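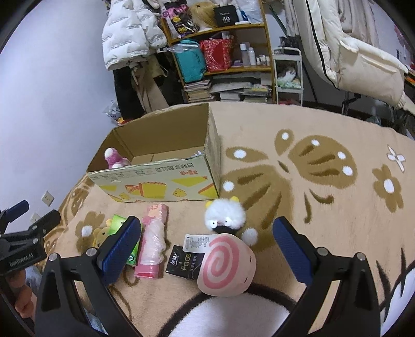

Bedrooms and Soft Furnishings

Plemow House, room check for short-stay lets. Fill in at changeover and leave the sheet in the office tray. Checked in July, started 2 p.m.

1. Smoke alarm sounds when tested
Yes. Front bedroom alarm is quieter than the one on the landing. Battery changed, still quieter. Replace the unit.

2. Bed frame steady, no loose slats
Front bedroom fine. Back bedroom has 4 slats that have slipped out of their holders at the foot end. Pushed back in. Needs new holders, the old ones are worn.

3. Mattress label present and readable
Front yes. Back label is there but the print has faded. Take the details from the Desville invoice and write them on the room card.

4. Blankets and throws clean, no tears or scorch marks
Plush blanket passed. Turn it over and check the underside as well as the top. Any blanket with a burn goes out of use the same day, however small the mark.

5. Nothing stored on or under the beds
Boxes to be emptied, flattened and taken down to the bin store before the room is signed off. Under both beds clear.

6. Heater at least a metre from bedding and curtains
Front yes. Back no. Heater was 40 cm from the curtain. Moved to the wall by the door and the lead still reaches.

7. Plugs and leads undamaged
Bedside lamp in the back bedroom has a split in the flex near the plug. Taken out of use. Spare lamp is in cupboard 157, which needs the small key.

8. Window opens, restrictor fitted
Both open. Restrictor screws tightened in the front. Back one is stiff, use the Bukhari spray on the hinge but wipe off the extra or it drips on the sill.

9. Blind cords tied back on cleats
Front yes. Back cleat is cracked. Cord shortened and tied for now. Do not let to families with small children until the new cleat is on.

10. Door closes fully by itself
Front yes. Back catches on the carpet. Reported to Cukgate, job number 668. They asked for a photo of the hinge side, sent.

Result: front bedroom passed, alarm to be replaced before the next guests. Back bedroom held until items 2, 7, 9 and 10 are done.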